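We use cookies to improve this site. Accept | Settings
2 min read | 22 shares

4. Clear the seat
Take everything off the sofa and sort it into an open box. Small round pieces go in first – they roll under the frame if left out. Stand the Florement box close to the front edge of the seat.

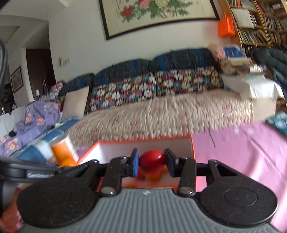
5. Set the back cushions
Push each backrest cushion down until it meets the seat. Prop the floral cushions against them last.

NOTE: Cans and packages stay out of the toy box.

CAUTION: Do not lift the sofa with the box resting on it. Maximum box load is 22 lb.

Get Florement care tips by email. Subscribe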